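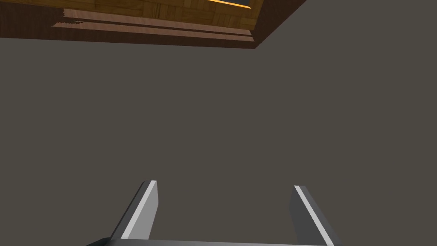

Figure 3. Simulated wrist view, open gripper.

3.2 Changes in operator tasks

Before automation, panel sorters at the Bråten plant lifted every piece by hand; 14 of them now supervise the cells and handle rejects. Each new pick is rehearsed in simulation, with the jaws open and well clear of the parquet-patterned piece (Figure 3), and a sorter approves the approach. Hakim and Gaber logged 350 such approvals – 91 were sent back with a correction, most often to the approach angle.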